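Masking the gripper fingers before you segment objects in a wrist camera view
Katell perception notes, part 7. Written by Mimoza Begović

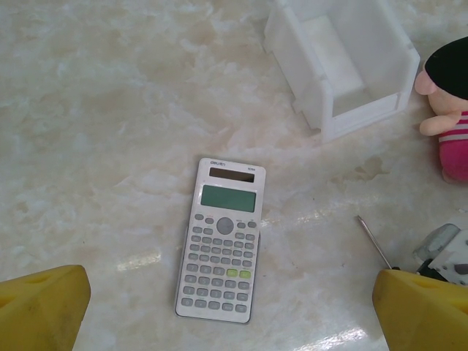 Wrist view with the calculator between the two yellow fingers. Both fingers enter from the lower corners.

In part 6 we connected the wrist camera to the Kerach node and looked at the raw stream. In this part we make a fixed mask for the fingers, so that the segmenter does not return them as objects. You need a working stream and the hand-eye calibration is not required yet.

Why the mask comes first

Our segmenter finds regions that differ from the table. The fingers are large, yellow and always near the camera, so without a mask they win every ranking by area. In my first tests the planner received a grasp target which was a part of its own gripper. It refused the plan, but the log message was only "target unreachable" and I lost an afternoon with it.

Step 1. Record the open position

Open the gripper fully and keep the arm still. Record 200 images with the Jullwood recorder, and move the objects on the table a few times while it is running. The fingers stay in the same pixels and the rest changes. If you leave the table as it is, the tool in step 2 can not know what belongs to the gripper.

Step 2. Build the mask

Run:

gunn mask build --input open_position --var-max 40 --out fingers_open.png

The option var-max is the highest variance a pixel may have to be counted as fixed. With a plain table you will also get pieces of table in the mask. Keep only the regions which touch the lower left or the lower right corner:

gunn mask keep --corners bl,br fingers_open.png

Then grow the mask by 7 pixels. The finger edges move a little when the arm brakes.

Step 3. Repeat for the other openings

One mask is valid for one opening only. I make masks for open, half and closed, and the node selects the nearest one from the gripper state. Please check the sign of the gripper state in your driver. In ours zero means closed, and in the older driver it was the opposite.

Step 4. Check for reflections

A polished marble top gives bright spots, and one of them may lie directly beside a finger, as between the calculator and the right finger in our view. The segmenter likes to report such a spot as a small white object. Set glare_reject to true in the Kerach config and leave the limit at its default. A lower limit also removes parts of white objects, and our calculator has a white body.

Step 5. Objects partly behind a finger

The screwdriver shaft goes behind the right finger, so after masking only the visible part remains. Do not try to grasp from this region. Its center is not the center of the tool. Set touches_mask to "defer", and the planner will ask for a second view before it decides.

Known problem

After a change of the finger pads all masks must be recorded again. With the old masks my test set of 78 views still ran without any error, but thin yellow strips came back as objects. If you see long narrow regions along a finger, start again from step 1.

Part 8 is about choosing the second view.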